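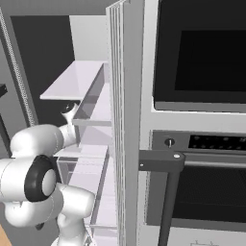 Automation and the stockroom shift: notes from a simulated kitchen

November
By Savvas Tsoukalas and Aleksandra Stępień

4. What changed for the staff

I went into this part of the study thinking I'd be writing about speed. I ended up with pages of notes on who gets to decide where things go, so bear with me, this section runs a little long.

Panen runs a staff kitchen with nine people on the rota, and before anybody bought a robot arm we built the room in simulation and let the crew plan in it. The planning tool is called Juner (Aleksandra wrote most of it, I mostly broke it). Each person got a turn at setting out the shelving jobs the arm would take over, then we sat down over coffee and talked about what was left for the humans. Quite a lot, according to them!

The first thing I heard, again and again, was about the top shelves. The older hands were glad to give those up. The younger ones weren't so sure – reaching and stacking was how they'd learned the stock, and one trainee told me she knew the whole room by the end of her first month just from putting things back. If the arm does the putting back, somebody has to plan another way of learning it. We had nothing in our design for that, and I think it's the biggest hole in the project.
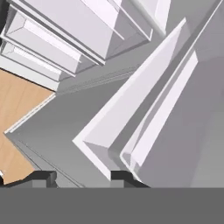
Figure 8. Shelving and floor in the simulated room, seen from a steep angle.

Floor space was the other argument, and it was a loud one. We'd drawn up the walking routes ourselves and the crew took them apart in one Tuesday session. Looking down on the model from a height helped them do it. With the white shelf boxes stacked up on one side and the strip of light wood floor getting narrow as it runs up alongside the baseboard, people started asking where they'd stand while the arm was busy, and who would have to wait for whom. I hadn't thought of waiting as a job change. They had. We collected 152 written comments over the planning sessions, and the ones about waiting were by far the crankiest.

So we changed the schedule. In the second plan the arm works in blocks that the shift lead sets, and anyone on shift can push a block back. It makes the plan slower on paper, and the crew liked it a lot better – I'd take that trade. Whether they'd still like it in a real kitchen at 6 a.m. is something we can't say from a simulation.

Comments

Guerra: The bit about trainees is spot on. We automated our cold store and the new starters have no idea where anything lives.

Cleto: Can the shift lead overrule someone who pushes a block back? That would be a fight every morning at my place.

Guerra: Same here, I'd like to see the rules for that written down.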